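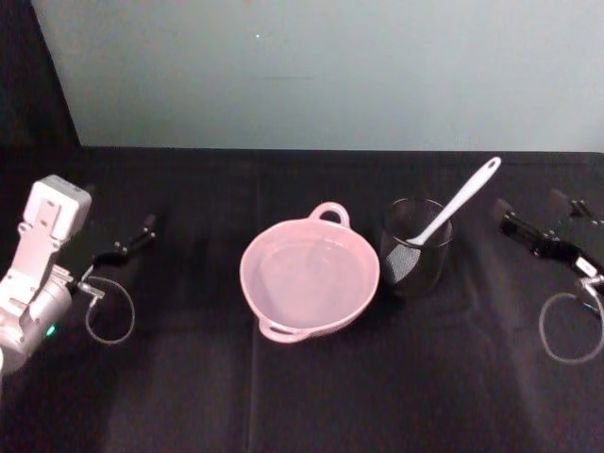

Cell 4: service loop and gripper cable check

The two-arm cell at the Kenel site passed 1000 logged cycles in January, and the cable inspection interval has been changed as a result. The notes below apply to Cell 4 only. The Golosow cells use a different wrist bracket and stay on the old schedule.

Each gripper on Cell 4 is fed by a thin grey cable that leaves a small fitting near the gripper and hangs in an open loop. With the arms lowered to the table, the loops rest on the black cloth. The slack is needed for full wrist rotation. A loop that has been tied up short will pull at the fitting before the joint reaches its limit, and the controller reports this as fault 3602 (gripper link lost). Of the 3602 entries in the January log, all came from the right arm, after a cable tie was added at the wrist. The tie has been removed. Do not refit it.

Check procedure, every 7 shifts:

Bring both arms to the table position and stop the program. Open the grippers fully. Run a finger along each cable from the fitting outward and feel for flat spots or cracks in the jacket. Turn the wrist by hand-guide mode to both ends of its travel and watch the fitting. It should not tilt. Replace the cable if the jacket is marked; do not tape it.

Check the finger screws with the short driver in the Schwaiger kit. Stop at first resistance. The threads are shallow and two have already been stripped.

Pull the cloth flat before restarting. Small wrinkles are harmless, but a raised fold can catch a loop when the arm lifts. The cloth should reach the far edge of the table with no gap at the wall.

Finish with the reference run. The standard set is the pink two-handled bowl and the black mesh cup with the white spatula standing in it. Start at low speed. If either loop touches the spatula handle at any point, stop and re-route the cable before going to full speed.

Spare cables are in the Anano drawer, sorted by length. Use the long ones. Enter the result in the cell log with your initials, and send any repeat of 3602 to Zeeshan Naqvi with the joint angles at the time of the stop.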